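Bamboo board with a juice groove: keep it or go back to plastic?
Kitchen Counter Talk > Boards and Knives

wallow_creek
Posted March 2026

Moved into the new place in Rutbridge and I'm trying to settle where everything lives on the counter before bad habits set in.

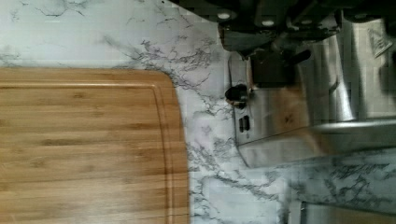 So my question is mostly about the board. It's bamboo with the groove running along the edge, and I love how it looks against the white, but my sister swears bamboo wrecks knives and says I should get a plastic one I can throw in the dishwasher. I cook most nights and I do a lot of chicken. Do you all leave yours out flat or stand it up somewhere? I've got it parked next to the stainless appliance and I kind of like having it right there.

lernosley75
Keep it! I've had bamboo for 3 years and my knives are fine, I just touch them up a little more often than I used to. The groove is great for tomatoes and watermelon (less great to clean, get an old toothbrush in there). I'd stand it on edge after washing though. Mine sat flat while it was still damp and it cupped so badly it spun like a top.

grillside363
Gonna disagree. Bamboo is hard stuff and the nodes are harder still. I could feel my good knife skating on mine. Switched to soft maple and never looked back. And for chicken I want something that goes in the dishwasher, period.

lernosley75
Skating?? Your knife was dull, friend.

grillside363
It was not dull lol. I sharpen on a 2000 stone. Different boards feel different, that's all I'm saying.

falcão_kitchen
Can't you just have both? I keep a thin plastic one for raw meat and the bamboo for bread, veggies, everything else. The plastic one slides in behind the toaster and takes up no room.

One thing on placement: I'd leave a bit more of a gap between a board and anything that heats up. I had one right up against my toaster oven and that side dried out and started to split. Mineral oil helped some but the crack is still there.

wallow_creek
Ok the split thing worries me. I can slide it over, there's counter to spare on that wall. And I think I'm sold on a cheap plastic one for the chicken. How often are you oiling?

falcão_kitchen
Once a month, more in winter when the heat's on. Wipe it on, leave it overnight, wipe off the extra in the morning.

grillside363
Fine, keep the bamboo for bread. But try a maple one sometime.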